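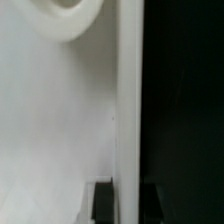 Wrist camera view from the Tuesday session, up close against the white.

July
By Renata Czarnecka

Quick one from the arm bench, sorry, meant to get this in last issue.

Collection for Rokus is moving again. We're at 1,987 recorded examples, all driven by hand, all on the one bench. Good number. Not all of them good examples, more on that in a sec.

For anyone new at Sarnstead: somebody steers the arm through a short job, we save what both cameras saw and what the arm did, and the model learns from the pile. Then we try it and see. Then back to the pile.

Main thing this round is the wrist view. Edmund Domański went through a batch and tagged 451 where the wrist camera has next to nothing to go on. White on white, blurry up close, a dark patch on one side. Gwawr Morgan wanted them gone. Sinan Güler wanted them kept, his point being the arm will end up in those spots anyway and had better have seen them before. We went with Sinan for now. They're tagged so they can come out later if he's wrong. Gwawr has asked me to print that last bit.

The fixed camera is the easier one to live with. It gets the base, the marker board, the cubes and the peg tray all in one view, and the green behind makes the arm simple to pick out. 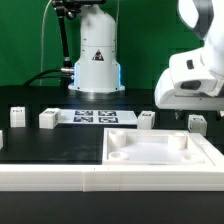

Start positions are the other headache. People get comfy. You do a few good runs and then the cubes go back in pretty much the same places every time, and the model learns the places and not the cubes. So there's a new sheet taped up by the keyboard. Please follow it, even when its suggestion looks silly. Especialy then.

Also:

- Don't nudge the marker board. If you do nudge it, write it down and stop.
- Botched grabs get saved, with the "missed" tag. Don't delete them.
- Slow down near the tray walls. Half a second of hovering is fine, we can trim it.

Grażyna Sadowski is doing the driver roster. We need four more people who can give us an evening, no experience needed, she'll sit with you for the first hour. Sessions start at 6:30 and theres usually soup.

Next issue, hopefully, first results on cube colour. Grey ones are on order. Gwawr has a bet on.

Recent items
Skistis: what went wrong with the second gripper
Mazurek data drive is full, please clear your folders
How we label a missed grab
Driver roster and bench hours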